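Can it put the leftovers tubs away yet?

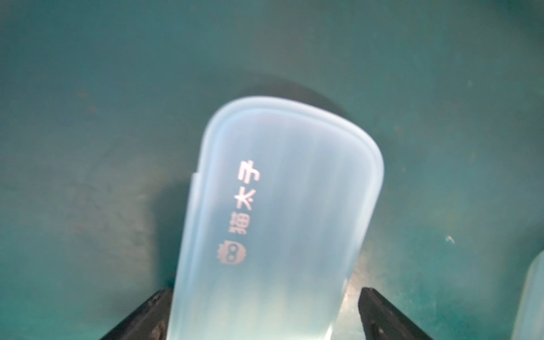
One frosted tub in the gripper, part of another at far right.

Every December somebody forwards me a clip of a robot tidying a kitchen and asks if we can finally stop writing about dishwashing rotas. My answer this year is the same as last year, with one small concession. Picking up a plastic food container is getting pretty good.

I'll give them that much. See-through plastic used to be miserable for these machines, which had trouble telling where the tub ended and the counter began. Pale blue frosted stuff on a green surface isn't the hardest case, but it isn't a staged wooden block either, and the two black fingers have it from both sides.

Now for the rest of the chore. Pick up the tub, find the lid that goes with it, check for old sauce in the corners, stack it in a cupboard that is already too full. Trurkavlow, whose arm we have written about before, quotes 600 picks in a trial. A pick is a pick. I asked how many of those tubs ended up in a cupboard with the right lid on and was told the trial "did not cover placement."

Dwynwen Jenkins runs the packing room at Parri and has been pitched by 2 of these companies. "They show me the grab," she said. "I pay people for the other 40 things they do between grabs." She would look again if a machine could get through a shift without someone standing next to it.

Amirhossein Ansari at Plarnach is more hopeful. He thinks sorting tubs into bins will be routine work soon, and homes will follow. Maybe so – but a bin at work stays where it was bolted down, and my kitchen drawer has a whisk jammed in it.

Tretcombe says its next trial will run to 1,000 containers, lids included. I have asked to see the ones it drops.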